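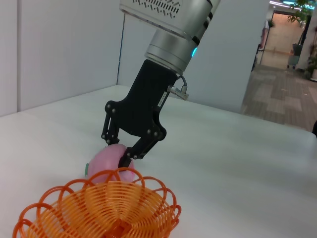 # Preguntas frecuentes - huertos compartidos Nivach

Respuestas rápidas. Si no está lo tuyo, escribe a Luana Fagundes (correo al final) y tarda lo que tarda, en mayo más.

## ¿Cómo pido una parcela?

Formulario en la oficina de Nivach, planta baja, al lado del mostrador de correos. Nombre, teléfono, dirección. Una parcela por vivienda. No vale apuntar también al cuñado en la misma dirección, lo miramos.

## ¿Hay lista de espera?

Sí. Va por orden de llegada. Se llama dos veces por teléfono y si no contestas pasamos al siguiente. Cambia tu número si cambias de móvil, por favor - el año pasado se perdieron varias así.

## ¿Cuánto mide cada parcela?

Las normales, 8 metros por 3. Las de la zona Kuswood son más irregulares, hay que ir a verlas. Las de esquina tienen más sol y más babosas.

## ¿Cuánto se paga?

La cuota es anual y va con el agua incluida. La fianza se devuelve cuando dejas la parcela limpia. Limpia quiere decir sin plásticos, sin somieres, sin la mesa de jardín rota. Tierra y ya.

## ¿Cuándo se puede regar?

Antes de las 10 de la mañana o después de las 8 de la tarde, de mayo en adelante. En invierno cuando quieras, aunque el grifo del fondo se cierra si hiela. Manguera abierta y tú en el bar: aviso. Segundo aviso: hablamos.

El depósito es de 2.000 litros y lo compartimos todos. Si lo encuentras vacio no lo rellenes tú, avisa a Roald Dahlgren, que la llave de paso va dura y ya se partió una vez.

## ¿Puedo usar herbicida?

No. Tampoco el "natural" que te ha recomendado alguien en un vídeo, ni sal, ni lejía. Azada y cartón mojado encima.

## ¿Y abono?

Estiércol bien hecho, compost, humus. El estiércol fresco no, quema las raíces y huele hasta la carretera. En otoño encargamos un viaje a Lozano y se reparte - hay que apuntarse en la hoja de la caseta. Cada cual se trae su carretilla.

## ¿Qué se puede echar en la compostera?

Restos de huerta, hierba seca, posos de café, cáscara de huevo chafada, cartón sin tinta brillante. Nada de carne, pan, cítricos a montones ni plantas enfermas. Las tomateras con mildiu van al contenedor verde, no a la compostera. Lo ponemos cada año y cada año aparecen.

## ¿Qué hago con lo que me sobra?

Calabacines, sobre todo. En la mesa de la entrada se deja lo que quieras regalar y quien pasa coge. 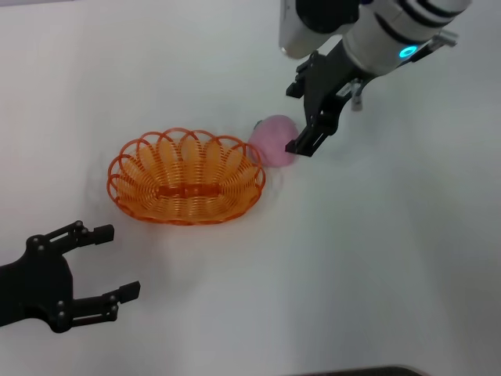 Mejor en cesta o en caja que en bolsa cerrada, la verdura suda y se estropea en una tarde. Retira lo tuyo si a los dos días sigue ahí. Tainá Furtado recoge para el comedor de Nanby cuando hay bastante, pregúntale a ella la hora porque la cambia.

## ¿Herramientas?

En la caseta hay azadas, rastrillos, una pala buena y otra que no. Se usan y se devuelven sin barro. La desbrozadora solo con Rosimeire Guimarães delante. Las tijeras de podar traelas de casa.

## ¿Perros?

Atados, y fuera de las parcelas ajenas. Gallinas no.

## ¿Puedo poner un invernadero?

Túnel bajo, sí. Invernadero de obra o con cimientos, no. Malla antipájaros sí, bien tensada y revisada a menudo, que se quedan enganchados.

## Me voy tres semanas, ¿pierdo la parcela?

No. Deja a alguien encargado y apúntalo en la hoja. La parcela se pierde si está abandonada una temporada entera y no respondes a la carta.

## ¿Dan cursos?

Poda y semilleros, con Lucimara Pimentel, en la caseta. Las fechas se cuelgan en el tablón. Trae guantes y algo de abrigo, que allí dentro hace frío hasta en primavera.

## Contacto

Luana, huertos@nivach.example. Para fugas de agua no escribas - llama a la oficina.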